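Equipment Reviews > Grippers and End Effectors > Hand-Held Units

Gelletti Two-Finger Hand-Held Gripper: Review Following Pad Failure

Summary of finding: suitable for continued use with modified pads. Not recommended with the pads supplied.

The Gelletti hand-held gripper was bought by the Quezada workshop in April as a low-cost means of recording grasping tasks by hand, for later use in programming the fixed arms. Two units were ordered. This review covers their general performance and, at greater length, a fault in the finger pads which led to both units being withdrawn from use for a short period.

The unit is simple to operate. The fingers are opened and closed by a trigger, and a new operator can be expected to work with reasonable confidence within one session. The handle is comfortable, although the balance is somewhat forward and the wrist tires during long sessions. The finger blocks are firmly held, and neither unit has developed noticeable play at the pivots.

The principal test was the separation and stacking of clear plastic cups. Thin-walled cups are a demanding subject for any gripper of this type. They deform under light pressure, they slide easily on a smooth table, and when nested they tend to come away in pairs. The fingers must therefore close evenly and release cleanly.

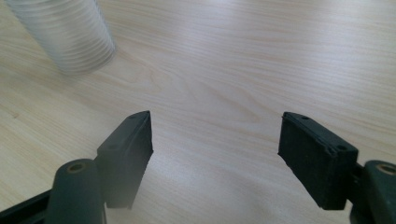

For the first 163 cycles no fault was recorded. Cups were lifted, moved and set down without difficulty, and the pads gave adequate hold at low pressure. After that point the operator reported that cups were sometimes carried upwards for a short distance after the fingers had opened. In several cases the cup then fell on its side. The trigger and linkage were examined first and found to be in order.

The cause was traced to the pads. The material had begun to break up at the edges, and on one finger it had lifted away from the block. The loose material caught on the rims of the cups during release. By cycle 406, when the test was stopped, the fault was occurring often enough to make the recordings unusable. It should be noted that the earlier recordings also required checking, as the first signs of wear had not been entered in the log.
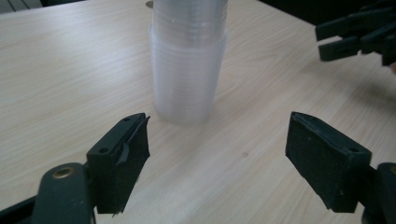

Pad wear on the finger blocks, with a torn flap on the left finger. Stacked cups behind.

The workshop considers this a safety matter as well as a question of quality. A lifted pad leaves the finger block partly exposed, and fragments may be shed on to the work surface. Where grippers are used near food containers or open mechanisms, that is not acceptable. There is also a risk that an operator will attempt to press a loose pad back into place while the fingers are free to close. The printed instructions supplied with the unit contain no warning on this point and give no interval for inspection.

Replacement pads were obtained from Zernomix and fitted with the Zilgate adhesive kit. Fitting took longer than expected. The old adhesive must be removed completely, and the new pads require trimming by hand so that no edge stands beyond the block. The repeated cup test was completed without catching. The replacement material is slightly harder, and operators have had to learn a firmer trigger action.

The following practice has been adopted for both units:

Inspect both pads before each session and again after the session.
Withdraw the unit if any edge has lifted or frayed.
Do not touch or adjust a pad while the trigger is free.
Wipe the work surface after use and record any fragments found.
Enter pad changes in the equipment log.

The review panel awards the unit three marks out of 5. The handle, trigger and finger blocks are sound and represent fair value. The marks lost are for the pads and for the lack of guidance on their care. Purchasers who already hold a Gelletti unit are advised to examine the inner edges of both fingers before further use. A request for revised instructions has been sent to the supplier, and a reply is awaited.

Last updated: Sunday, October 29, 2023

Related reviews
Zernomix replacement pads: fitting and wear
Zilgate adhesive kit for rubber and foam
Trigger handles compared: comfort over long sessions
Choosing test objects for light-pressure gripping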